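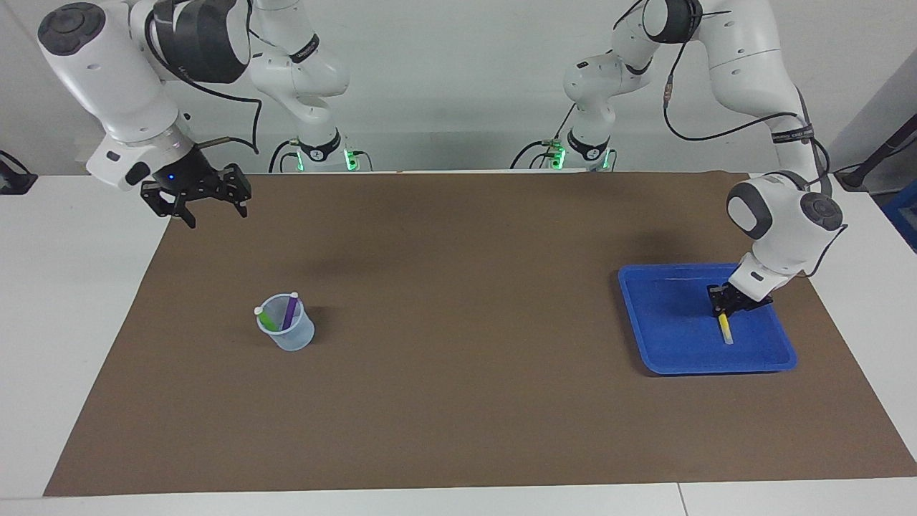

Pens and markers: a small change at the work tables

After the July clean-up we had 524 pens and markers in one box, and 68 of them did not write any more. Many thanks to Eamon Conneely, who tested every one on scrap paper over two lunch breaks. The dry ones are now gone, and the good ones are back in use.

From this month we would like to try a simple system. Each table gets one plastic cup for the markers that are used every day, and one blue tray for sorting. At the end of the day, please put everything from the table into the tray first, look at what you have, and then move the markers to the cup. Paper clips, coins and loose caps should not go in the cup – they fall to the bottom and stay there for months.

Please keep no more than eight markers in one cup. The cups are light, and a full one tips over easily. Put the cap on until you hear the click.

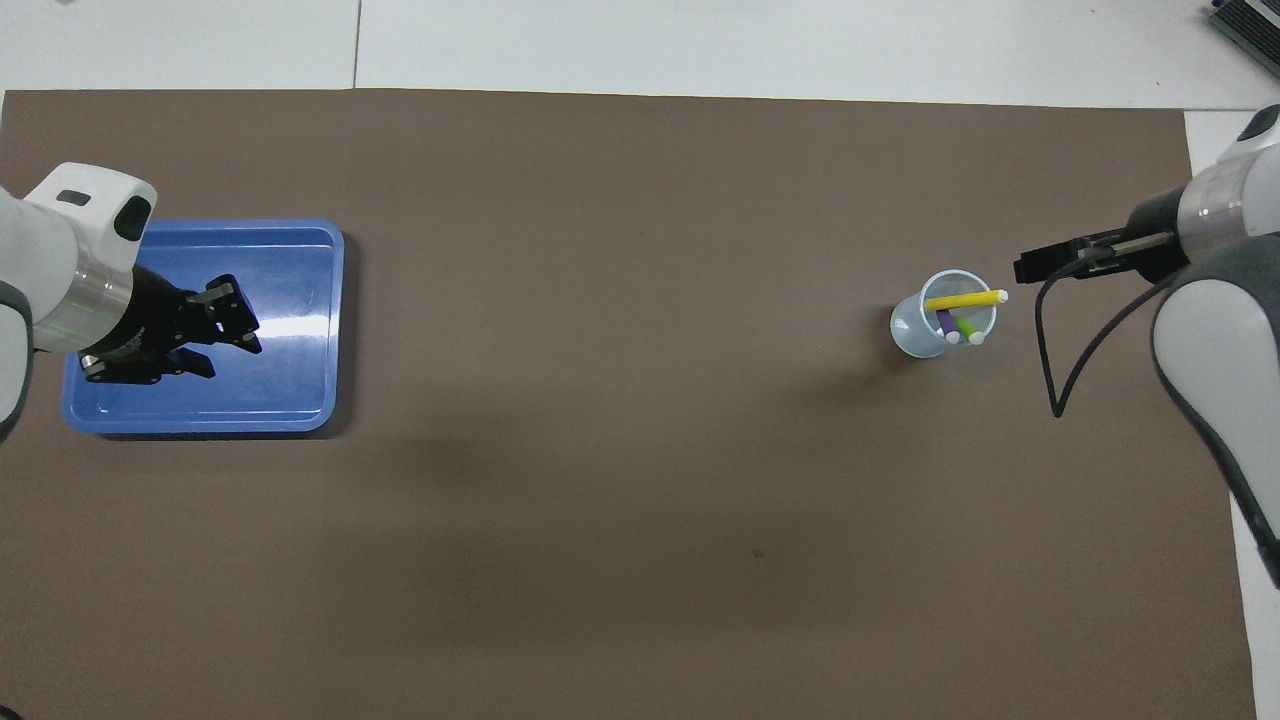

Yellow, purple and green in the cup, with the blue tray beside it.

The brown mats stay on the tables. They can be wiped with a damp cloth, but marker ink should be cleaned the same day, before it goes into the surface.

If your table still needs a cup or a tray, write to Manouchehr Nazari before he sends the next order to Plidix. Spare markers are in the second drawer of the supply cabinet, sorted by color.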